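小圆桌与木托盘:一次玩具角整理的图片记录

这一页放的是一月份整理玩具角时留下的内容。玩具角在客厅靠阳台的一侧,面积不大,几年下来积了三个柜子的东西,齿轮、积木、拼板混在一起,找一样要翻半天。整理分几个下午做完,每次从三点开始,到做晚饭前停手。

先说一下做法。所有东西先倒出来,按种类分堆,再决定哪些留,哪些送人,哪些修一修。留下来的要有固定的位置,位置写在一张纸上,贴在柜门里侧。纸上的编号从一开始,一直写到 30,后来有几个号空着,没有再补。

页面按整理的顺序排,前面是准备工作,中间是小圆桌和齿轮环,后面是收纳和几样没处理完的东西。图不多,文字主要是补充尺寸、用法和自己的意见,给想照着做的人参考。

一、腾地方

分拣需要一块平整的台面。地板上也能分,但蹲久了腰受不了,小零件还容易滚到柜子底下。餐桌要吃饭,不能占几个下午,最后用的是一张小圆桌。

圆桌是搬家时买的,原来放在阳台上喝茶用。桌面白色,光滑,擦起来省事,湿布抹一遍就干净。中间一根细腿,下面一个圆盘底座,坐着的时候膝盖不会碰到桌腿,这一点比四条腿的小桌好。

缺点也有。圆桌没有可以靠墙的直边,东西放到边上容易滑下去。单腿的桌子不要在一侧压太重的东西,整箱积木放上去会晃,所以箱子一律放在地上,桌上只放正在分的那一堆。

二、木托盘

分拣时用托盘装东西,比用纸盒顺手。纸盒壁高,要探头进去看,托盘浅,一眼能看全。

用过的托盘有两种。一种是整块板围起来的,灰尘和碎屑都积在角落里,要用刷子扫。另一种是木条拼的,四周留缝,轻,拿起来方便,也容易看到里面还剩什么。后来都换成了木条的。

木条托盘要注意毛刺。新买来先用细砂纸把边角磨一遍,再用干布擦,不要泡水。泡过水的木条会翘,翘了以后托盘放不平。我们有一个就是这样坏的,现在拿去阳台装花盆用。

托盘在圆桌上斜着放比较好用。横着放,两头离桌边太近,手肘一碰就出去了。斜着放,两侧都能留出一块桌面,取出来的零件可以先搁在旁边。

三、齿轮环

齿轮环是玩具角里用得最多的一类,也是最散的一类。外圈有齿,中间一个圆孔,可以套,可以叠,也可以平放着互相咬合。颜色鲜,孩子从小玩到现在还没有玩厌。

店里的分类标签写的是 Evia,我们也就跟着这么叫。包装早就扔了,说明书还在,编号 3247,夹在柜门里侧那张纸后面。

分的时候不按颜色分,按大小分。颜色一眼就能认,混在一起没有关系,大小不一样的混在一起,套的时候才麻烦。每一个都拿起来看看齿有没有缺,孔里有没有塞着橡皮泥,没有问题的归到一处。

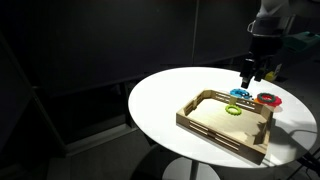
托盘里靠后的位置是一个黄绿色的齿轮环,蓝色的搭着后面那道木栏,红色的在外面的白桌面上,左侧底下还压着一小块橙色。

四、清洗

齿轮环分完以后统一洗。温水里放一点洗洁精,泡十分钟,用旧牙刷刷齿缝。齿缝里的灰平时看不出来,刷出来的水是灰的。

洗完倒在漏勺里冲一遍,再摊在毛巾上晾。孔朝上放,水干得慢,侧过来靠着毛巾卷立住,干得快一些。一月份屋里开着暖气,一个晚上能干透,夏天潮的时候要晾久一点。

木托盘不跟着洗,只用拧干的布擦。

五、装袋和上架

晾干的齿轮环装进网袋。网袋买的是 Aler 的,宽 18 厘米,抽绳收口。大小正好能塞进柜子中层,再大一号就要折起来放,看着乱。

上架的顺序是常玩的放中间,重的放下面,不常玩的放上面。积木箱在最下层,孩子自己能拖出来。拼板竖着插,像插书一样,板脊上贴一条纸胶带写名字。

柜子是 Quinlan 的旧款,层板可以调。原来三层间距一样,上面浪费了很多地方,这次把中间那块往上挪了一格,下层就能放下整箱积木。挪层板时要把东西全部拿下来,不要图省事托着挪。

六、修补

有些东西坏得不厉害,可以修。木车掉了轮子,用白乳胶粘,绑上皮筋放一夜。布书开线,用双线缝回去。拼板缺块的,用硬纸板照着空位剪一块垫上,孩子自己涂颜色,也能用。

塑料件断了一般不修。断口会划手,粘上以后也受不住力,直接扔掉。

七、没处理完的

还有一包 Rastotow 的小轨道没有分。轨道接头有两种,外形差不多,要一个一个试,试了大约 11 段就停下了,剩下的放在袋子里,等有空再弄。

另外几本贴纸书已经用掉一半,送人不合适,扔了又可惜,暂时放在最上层。

圆桌用完没有搬回阳台,留在玩具角当平时玩的桌子。托盘也留了一个在柜子旁边,玩的时候拿出来,收的时候先收进托盘,再倒回网袋。这样收一次比以前快,孩子也愿意自己动手。

读者留言

木条托盘缝宽大概多少?我家买的那种缝太大,小珠子全漏下去了。

回楼上:我们没有用它装珠子,珠子放带盖的盒子里。托盘只装大件。

按大小分这个办法不错,我家一直按颜色分,每次孩子玩一会儿就又混了。

请问白色桌面会不会留水彩笔印?我家那张擦不掉。

可以试试用酒精棉片,先在桌子背面找个地方试一下再擦正面。

轨道那个我也分过,看接头里面有没有一道凸起就行,不用一段一段试。

谢谢,下次按这个办法看看。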